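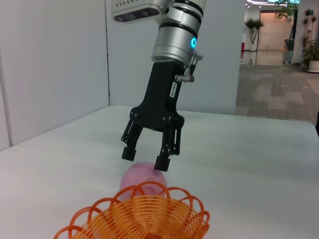 Tarkham Lab Wants 928 Examples of a Ball Going Into a Basket

TARKHAM, April 2019 – The most patient employee at Skillholm has one arm and two fingers, and is spending the spring learning to put things in other things.

The company, which leases half a floor in the Alvarado Building, is collecting examples for a learning system it hopes will one day tidy up after people. The current assignment is a pale pink ball and an orange wire basket. A person guides the arm to the ball, closes the fingers, carries the ball over the rim and lets go. The arm's movements are recorded along with the view from a small camera, and the whole business is filed as one example. Then the ball comes out and goes somewhere else on the white table, and the person does it again.

Skillholm wants 928 of these before it moves on to a second object. As of this week it has 332.

"A toddler gets this in an afternoon," a company spokesperson said. "We have asked the toddlers how they do it and they have been unhelpful."

The idea behind the project is simple enough to explain at dinner, which staff say they have mostly stopped doing. Instead of writing out instructions for every reach and squeeze, the lab shows the system many successful attempts and lets it work out what they have in common. The catch is that the system is a very literal student. In an early round, the ball started on the left side of the table nearly every time, and the software concluded that balls live on the left. Shown one on the right, it went left anyway and closed its fingers on nothing, with great confidence.

Operators now work from a printed sheet that tells them where to set the ball and the basket for each attempt. Some of the placements are deliberately awkward. The ball may sit tight behind the basket, where the looping rim hides part of it from view, and the fingers have to come down without catching on the wire. Those attempts take longer and are said to be worth more, though the operators are paid the same for them.

Not everything gets kept. The lab has thrown out 174 attempts so far, on top of the ones that made the count. Most were drops. Others were technically fine but showed habits the company would prefer not to pass along, such as hovering over the ball for a long time while the operator thought about lunch. A system that learns from people will pick up the hesitating too, and an early version did pause above the ball for no reason anyone could find in the code.

The work is being done by 10 part-time operators, most of them students at the community college across the river. The job posting asked for steady hands and "comfort with repetition." Shifts run two hours, after a trial of four-hour shifts produced a noticeable share of the discards.

Part of the money comes from Plelwood, a storage and shelving company that would like a machine able to sort returned goods into bins. Plelwood does not sell balls, pink or otherwise. Skillholm says the ball is a sensible place to begin: it looks the same from every side, so there is no wrong way to pick it up, and it rolls just enough to keep people honest. The basket was chosen for its bright color and because someone had already bought it.

Odder shapes come next. The list taped up by the operators' sign-in sheet includes a sponge, a tape dispenser and a pair of rolled socks, and the socks are expected to be trouble. Cloth changes shape when it is squeezed, and the lab has not decided how many examples a sock deserves.

Skillholm plans to show the results to Plelwood in September, with the arm working alone and the operators standing well back. The company would not predict a success rate. It did say that in the latest informal test the arm found the ball, lifted it cleanly, carried it to the basket – and set it down on the table next to it.

Applications for summer operator shifts are open at the Alvarado Building front desk.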